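Replacement Windows: Questions We Get Asked, With Answers That May Cost Somebody a Sale

Last updated in July. Written by Barnabás Veres for the Nirville home pages.

Do new windows pay for themselves?

Usually not, and I would be careful with anyone who says they do. If your current windows are single pane and rattle in their openings, you will feel a difference and your heating bill will probably drop. But the drop is a slice of the bill, and the windows cost thousands. Ask the salesperson to write down the yearly savings they are promising and sign under it. I have asked this of 18 salespeople. Two of them wrote something down, and one of those wrote "varies."

Buy new windows if the old ones are rotten, painted shut, or miserable to sit next to in January. Those are good reasons. Payback is a weak one.

My windows are drafty. Do I need to replace them?

Find out where the draft comes from first. A lot of what people call a drafty window is a gap between the window frame and the wall, hidden behind the trim. Brand new glass will do nothing for that if the installer leaves the gap alone. Pull off one piece of interior trim, carefully, and look. If you see daylight or bare wood with no insulation, you have a cheap problem. Low-expansion foam and an afternoon may take care of it. Use the kind labeled for windows and doors, as the regular kind can bow the frame.

If the air is coming in where the sashes meet, try new weatherstripping and check that the lock pulls the two sashes together. On old double-hungs the lock is often doing nothing at all.

What about condensation?

Depends on which side it's on. Moisture on the room side mostly means the air in your house is humid. Run the bath fan longer and see. Moisture on the outside on a cool morning is harmless. Moisture between the panes means the seal has failed, and no amount of wiping will reach it. You can often replace just the sealed glass unit and keep the frame. Many window companies don't bring this up, so you'll have to. A local glass shop is a better first call.

Is triple pane worth the extra money?

In a very cold place, on the north side, in a room you sit in a lot, maybe. Everywhere else I'm doubtful. The step from single to double is large. The step from double to triple is much smaller, and the sashes get heavy. If you have trouble lifting windows now, go to the showroom and open a triple-pane one yourself before ordering.

How many quotes should I get?

Three at least. On my own house I got 5, all for the same kitchen window, and the gap between the lowest and the highest was $1,784. Same size, same material, same type of glass. The highest came with a very nice folder.

Type the quotes into one sheet, line by line, before you compare them. They are laid out differently on purpose, or so it seems to me, and the disposal fee is never in the same place twice.
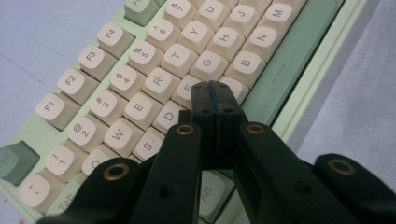 Put every quote into the same spreadsheet before you decide.

Give each of these its own column: the window itself, labor, interior trim, exterior trim or capping, disposal, permit, and sales tax. A blank cell is a question for the company. If the answer is "that's included," ask for it in writing.

The salesperson says the price is only good today. Is it?

No. I've never heard a convincing explanation of why a piece of glass costs more on Wednesday than it did on Tuesday. Say you need a week. Most of the time the phone rings before the week is out, and the price has gone down. If the company does hold firm and walks away, you have lost a company that sells that way, and you can live with it.

A related trick is the "buy so many, get one free" offer. Divide the total by the number of windows and look at that figure alone.

Should I go with Dollus or Hijazi?

We get this one constantly, as those are the two showrooms on the Rarkora road. I've looked at both lines and I don't think the choice matters as much as either showroom would like. The Dollus sash felt a little stiffer to me when I tried it. Hijazi had more screen options. Neither will perform well in a crooked opening with no shims behind it. Spend your worrying on the crew. Ask who will be doing the work, whether they are employees or subcontractors, and for the address of a job they did a few winters ago – a recent one tells you very little.

What does "lifetime warranty" mean?

Whatever the small print says it means. Read for these points: whose lifetime it is, whether it passes to the next owner, whether labor is covered, and whether the coverage shrinks over time. It is common for the glass, the frame, and the moving parts to have different terms under one big headline. Labor is often left out after the early years, and labor is the expensive bit of a repair. I'd also want to know who honors the warranty if the installer closes.

Insert or full-frame?

An insert goes inside the existing frame. It is quicker, cheaper, and leaves the trim alone. You lose some glass area, and if the old frame has rot in it, the rot stays. Full-frame means everything comes out down to the rough opening. Poke the old sill and the lower corners with a screwdriver. If it sinks in, don't let anyone talk you into an insert.

Can I do it myself?

One ground-floor insert, with a helper, yes, if you measure properly. Take the width at three heights and the height at three points, and use the smallest of each. Second-floor windows and anything with a crank I would leave to somebody else. Check whether your town wants a permit, too.

Also, if the house was built before 1978, assume there may be lead paint and find out before you start sanding or prying.

Is vinyl bad?

Cheap vinyl is bad. Decent vinyl is fine in most houses and looks a bit thick in older ones. Dark colors on a sunny wall are where I hesitate, and I'd ask to see one that has been up for several summers. Wood looks best and wants paint forever. Fiberglass is good and priced like it.

Do you take money from window companies?

No. One offered us up to 70 dollars per lead last year. We said no, and they have since asked twice more.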